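Parcel bench, notebook, January, late morning

Back on the mailers, and I've been looking forward to it all week! The boxes behave themselves so well that there is hardly anything left to write about them. Soft bags are where the fun is. Every one of them lies down differently, and the codes go wherever the plastic takes them.

Ruler board, contactless symbol, mailer with its two codes:

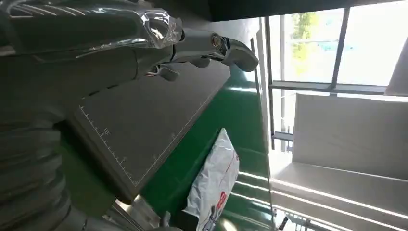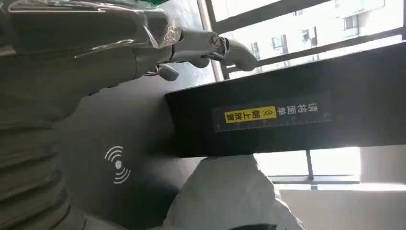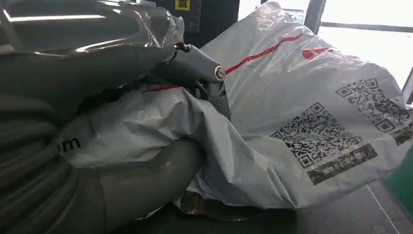
Tharindu Sivakumar would smooth every bag toward the label end before it goes anywhere near a reader, and says we are wasting our time measuring a bag that still has air in it. He did returns for a summer and swears by the flat of the forearm, one slow push, never the fingertips. Fingertips make little ridges, and the ridges always end up running straight through a code.

I tried it his way on the Batus bags and it's lovely. You get one broad fold along the side where there's no print, and the code comes out close to square. On the Billden ones it works less well - the plastic is stiffer and springs back when you lift your arm. Will try them again after they've sat in the warm room overnight.

Measuring: still no good way to give a length for a soft bag. I've gone with the longest straight line once it has been smoothed, read off the board's scale. Got 329 mm on the first Billden, then 125 mm for the short side. Did the same bag over after lunch and the short side had grown by 3 mm, which I'm perfectly happy with for something that is basically a cushion.

Log number for the odd one is 738. It has a crease right across the corner of one code and I was sure it would fail, but the Šimko reader picked it up at the first go, tilted and all. Really pleased with that. The Oro reader wanted it turned. Must check whether that's the angle or the shine, and the easy way is to swing the lamp over to the left and repeat.

Small print under the codes: I've stopped trying to copy it out by eye. If the code reads, the code goes in the log, and the strip of text can wait for a proper scan.

For next time:
- smooth first, measure second, and write down which way the push went
- lamp left, then lamp right, same bag
- find a padded mailer or two, I want to see what they do
- 738 again with the crease pressed out
- new pencil for the bench, mine has gone down to the metal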